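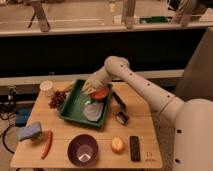

4. Setting up the tray pick on the Buron arm

The Vurusard quick-start sheet says this takes 7 minutes. Allow 50, and treat any shorter time with suspicion. The steps below replace pages 3 to 5 of the sheet and were last checked on October 1, 2022.

Caution: Keep hands off the tabletop while the arm is powered. The "soft stop" setting has been sold to us as a safety feature. We have seen no test results and do not rely on it.

4.1 Before you start

1. Check that the table does not rock. If it does, sort that out first. No amount of calibration will cure it.

2. Look at the cables on the floor and move any that lie where you will stand.

3. Put the green tray on the wood within reach of the gripper. It may sit at a slight angle. The sheet claims any angle will do, but we have only had steady results with small ones.

4. Place the round red-orange piece in the tray, towards the far side, and the crumpled white one in the near half. Leave the rest of the goods outside the tray, with the sponge, the dark bowl and the round fruit along the front of the table.

Note: Thin crumpled things are the hardest part of this set. The Dindalport listing describes the gripper as good with "all everyday items". Try it before you repeat that to a customer.

4.2 Teaching the pick point

5. Set the speed to the lowest mark and switch to hand guiding.

6. Bring the arm over the tray with the fingers pointing down. Watch the elbow as well as the gripper, as it swings wider than most people expect.

7. Lower the fingers into the tray beside the round piece and stop. Press Save Point once. The light may blink before the point is stored, so open the list and check.

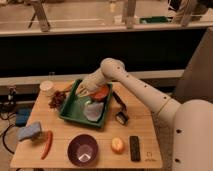

8. Raise the arm by 105 mm and save the clear point. The factory value is lower and has caught the tray rim on our bench.

9. Run the move at low speed, with one hand near the stop button.

4.3 If the point drifts

Run the Robles check from the service menu. It reports a score out of 1000, and we have never learned what the score measures. A high one does not prove the arm is true. Send the gripper back to the saved point and look at where the fingers end up.

If they miss, delete the point and go back to step 5. The Auto Correct button was changed in the April update and still moves the clear point without asking. Leave it off.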